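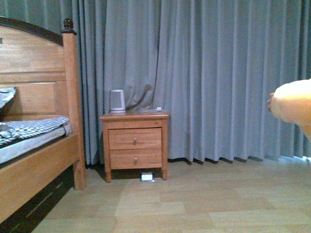
# Review: Dreredden room service system, second trial period

Prepared by Shu-fen Tsao, Guest Services, Livislow Guest House

The Dreredden system was installed at Livislow in July to assist the housekeeping staff with bedrooms. It consists of a mobile unit for the rooms and a task board which the attendants read on a shared tablet. This review covers the second trial period, during which 156 room visits were logged, and is addressed to managers of small properties considering a similar purchase.

**Scope of work.** The unit is assigned light duties only: opening and closing curtains, returning kettles to the tray station, and checking that small items have been left on the nightstand. Making the beds remains with the attendants. Our older rooms have wooden beds with tall posts and long curtains that hang nearly to the floor, and the manufacturer's standard settings did not suit them. Two visits from the Briletti service office were required before the curtain routine was acceptable.

**Performance.** Curtain work is now dependable, although slow. Kettle handling is adequate when the cord has been cleared beforehand. Cords and power strips left on a nightstand continue to cause stoppages, and an attendant must then be called. Rooms with a wide open stretch of floor are completed with the fewest interruptions. The unit should not be scheduled in rooms where luggage is present.

**Effect on staff.** Working hours were not reduced. The order of the work did change: attendants formerly finished one room before entering the next, and they now move between rooms according to the board. Several reported less reaching and bending by the end of a shift. Others found the frequent calls tiring – particularly before noon, when departures are heaviest – and asked that alerts be grouped. Dreredden has supplied this setting, and it should be turned on from the first day.

Training took longer than the supplier's guide suggests. Each attendant should be given a full shift with an experienced colleague, and the time should be paid as regular work.

**Cost.** The service agreement came to around 2000 per quarter, excluding replacement parts. Hand coverings wear quickly and are billed separately.

**Recommendation.** Suitable for properties with similar rooms throughout and a supervisor on duty during all working hours. Livislow will retain the unit on the upper floor. Extension to the ground floor is deferred until the question of cords has been settled with Briletti.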